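Lokthorpe Refill Price List – read me first

Version 3. Plain CSV, one file per quarter, plus this note.

What it is

A list of shelf prices for household liquids sold two ways in the town of Lokthorpe: in a new bottle, and as a refill into a bottle the shopper brings along. It covers dish soap, laundry liquid, hand soap, white vinegar and cooking oil. There are 500 rows. Each row is one product, in one shop, on one visit.

The list began as an argument. The Plellovari refill stores put up window signs saying that refilling "always costs less." I doubted the word "always" and started writing prices down. I still doubt it, though less than I did for vinegar.

What's in the columns

shop – short code, explained in shops.csv
item – plain name, no brand
form – "new" or "refill"
volume_ml – as printed on the label or read off the pump
price – at the till, after tax, deposit left out
deposit – blank if none was charged, zero if the shop says it has one but waived it
visit – month only
note – free text, often grumpy

Blank and zero really are different in the deposit column. Please don't fill in the blanks. Version 1 did that and made Movport look far more generous than it is.

How the prices were gathered

By walking in and buying the stuff, or by copying the shelf tag when I already had too much soap at home. Copied tags have "tag" in the note field. I trust them less, as tags at the Movport market stalls tend to run behind the till. Of the 500 rows, 77 are tag-only.

Most visits were on a Saturday, and that's a weakness. Wattanapong Grocery marks down oil early in the week and the list hardly catches it.

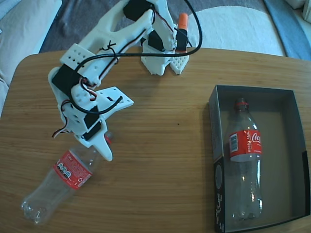

A reader of version 2 wrote in to say that the bottle is the whole trick: the stores sell you an empty one at a markup, and if you buy a fresh one every few months the savings are gone. The same reader wanted the price of empties added to every refill row. I've put them in a separate file, empties.csv, and left the main price alone. How often people replace a bottle is anybody's guess, and I won't bake a guess into a column that claims to be a price.

What you can't get from this list

You can't get "refilling is greener." There is nothing in here on trucks, water, plastic weight or what happens to the drum behind the counter. Two blogs have already cited version 2 for that claim and they should stop.

You can't get a town average either. Four shops were picked for being on my way home.

Be careful with unit prices on small purchases. One Plellovari pump has a minimum charge of 400 ml, so anyone who tops up 50 ml pays for the full 400. Those rows are correct as they stand and look absurd when you divide.

Volumes off the pump are what the pump says. I have no way to test the pumps, and the stores' assurance that they are "checked regularly" came without a date or a piece of paper.

Changes since version 2

Fixed swapped prices for hand soap at Wattanapong Grocery (June).
Split "vinegar" into cooking and cleaning – they were never the same product.
Dropped the "savings" column. It assumed a new bottle every time and flattered the refill side.

Use

Free to copy and change, with a link back. If you publish a chart, say which rows you threw out. Corrections are welcome with a receipt. Corrections from a shop's own marketing page go in the note field, marked as such, and the price stays as it was until I've seen it at the till.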